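Wosska Wipe-Clean Table Covering, Green and White Check

Sold by the meter from the roll. Width 140 cm. 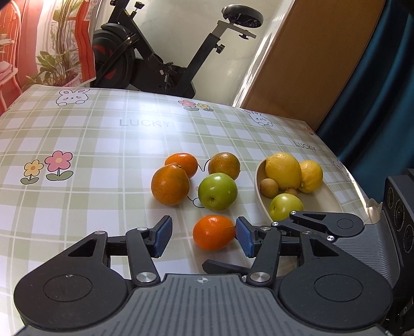

Wosska is a coated cotton table covering made for kitchens, canteens and covered patios. The check is woven into the cloth before coating, so it runs straight with the edge and gives you a line to cut along. We have stocked it since our Pureck shop opened and it is still the covering we sell most of in spring.

Details

Base cloth: cotton, 330 g per square meter finished weight
Coating: matte acrylic, one side
Roll length: 25 m
Minimum order: 2 m
Heat: use a mat or trivet under anything straight from the oven or stove

Cutting and ordering

Order in whole meters. Anything up to 8 m is sent as one continuous piece, folded. Longer pieces go out on a cardboard tube – please allow an extra day for packing. Cut lengths can't be returned unless there is a fault in the cloth, so order a sample first if you are matching paint or chairs. Samples are free, one per household.

For a normal drop, measure the table and add 40 cm to the length. The edges don't fray and can be left unhemmed. If you would like a hem, Mireille Jaber in our sewing room does them with a plain or mitered corner. Hemming takes up 2 cm on each side.

Care

Wipe with a damp cloth and a little dish soap. Don't use bleach or scouring powder. Fold creases drop out after a day or two on the table. To speed this up, iron the uncoated side on low. Tomato, turmeric and red wine should be wiped up the same day.

Other coverings in this range

Radik – plain colors, heavier coating, suited to outdoor use
Vlček – uncoated linen mix, machine washable

Trade orders

Cafes and schools can buy full rolls at the trade price. Write to Nayara Siqueira with the number of rolls and a delivery address. The February delivery sold out, and the next rolls are due in April 2023.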